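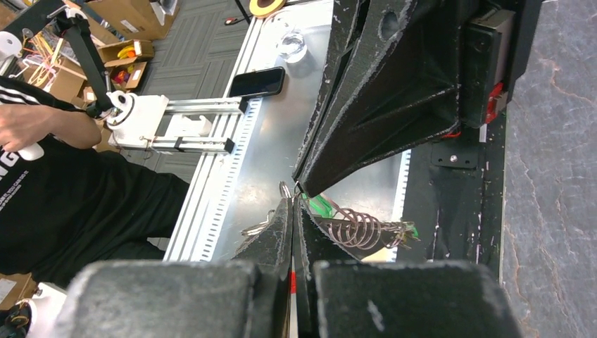
A bench is not a factory, one reader wrote to us in December, and if you bring in a rule for every cup of tea you will end up with people who can recite the rules and can't tell you where the stop button is. The same reader thought the Fliltico code had been written by people who had never had to pick up a small part with a large gripper, and asked why we gave it so much room on this site.

Print this page | E-mail this page

Good practice at the bench: the work at hand

Fair question. The Fliltico code of practice for small robot arms runs to 63 rules, and I have now read it twice, which I suspect is once more than most of the people who have signed up to it. It covers arms on tables, arms worked by hand from a second device, and the people who stand or lean next to them all day. Some of it is sound. A good deal of it looks to me like paperwork that has been given a number.

This page puts the code next to the work. The notes underneath are short and they are mine, and nothing in them is a ruling on anyone's bench.

Fingertips almost touching over a small silver ring, with a copper-coloured spring lying close by. The code calls this "fine handling" and asks for reduced speed. It does not say reduced from what.

Hand on the white handle, leaning in over the table. The code has one line on posture and most of a page on labels.

Phone face up on the worktop, clear cup just beyond it. Rule 14 wants both gone. I come back to rule 14 further down.

Red wires and a red connector beside the motor housing on the arm. "Cables shall be suitably managed," says the code, and leaves suitable to you.

Scuffed finger pads, scratches all over the black frame. There is no rule on when a worn surface counts as too worn, though there is one on the colour of the tag you hang on it once you have decided.

Boxes on the carpet behind, and cables near the paper towel roll. Floors get a whole section to themselves, and it is one of the better ones.

On clear surfaces (rule 14)

The wording is "no item not required for the task shall be present on the work surface". I understand what they were after. An arm that swings wide will knock a drink over, and liquid and electronics don't mix. But every bench I have ever stood at has had a phone on it, and half the time the phone is the timer, or the notes, or the way you get hold of someone in the next room. Is that required for the task? The code doesn't say, so each place answers for itself, and then an auditor comes along and answers differently.

A rule that said "no open drinks within reach of the arm" would be shorter, and people might follow it. Drinks I would ban tomorrow. Phones I would put on a shelf at the side and then stop worrying about.

On pinch points

This part I have no quarrel with. Gripper fingers that come together to a point can hurt you, even small ones, even slowly. The code asks that nobody reaches between the fingers while the motors have power, and that whoever is working the arm says out loud when they are about to move it. Good. It costs nothing. My only complaint is that it turns up as rule 41, after the section on how to file the risk sheet. If I had the arranging of it, it would be rule 1 and printed large.

On force limits

The code gives 50 newtons as the most a bench gripper should be able to squeeze when a person is within reach. Then a footnote allows 60 "where the task demands it". So the limit is 60. Why not print 60? A limit with a built-in excuse tends to become the excuse, and I would sooner have one number that somebody has tested and will stand behind.

I asked Fliltico how the two figures were chosen. The answer was that they came out of "wide consultation", and I have nothing further to report on that.

On the person

What bothers me most is how little there is about whoever is holding the handle. Working an arm by hand is tiring in a dull sort of way. You lean, you hold, you look at something small, you let go, you do it again. The Flonarden draft, which was dropped when the Fliltico code came in, had proper advice on this: swap over often, set the table height to the person, stop when you notice you are gripping too hard. None of it survived. In its place we have "operators shall maintain appropriate posture", which puts the whole job on the operator's back, quite literally.

If you still have a copy of the Flonarden draft, keep it. The pages on breaks are worth more than the certificate.

On the certificate

The Weno training day costs 275 pounds a head and ends with a sheet of paper. I have done it. The morning was useful – real arms, real stop buttons, a decent talk on what to check before you switch on. The afternoon was spent on filling in the forms that show you had the morning. I would pay for half of it.

Nägeli sells a kit to go with the code, with labels, tags, a logbook and a laminated wall chart. It is a tidy kit. I can't see that it makes anybody safer, and the code does not require you to buy it, whatever the leaflet hints. Plain tape and a marker pen will do for labels.

What I would keep

Say it before you move it. Hands out of the fingers while there is power. Stop button where you can hit it without looking. Cables off the floor where people walk. Look over the gripper at the start of the day and write down anything that has changed. That fits on a card, and I have seen a card taped to a bench get read, which is more than I can say for the binder.

The rest could wait until somebody shows that it has prevented an injury. I have asked for figures and will put them on this page if they arrive. To the reader who wrote in December: I agree with you about the tea, up to a point, and I disagree about the stop button. The code is quite clear on the stop button. It is on page nine.

Page last changed Monday, February 20, 2023.

This site uses cookies to remember your settings and to count visits. By carrying on you agree to their use. Accept | Read more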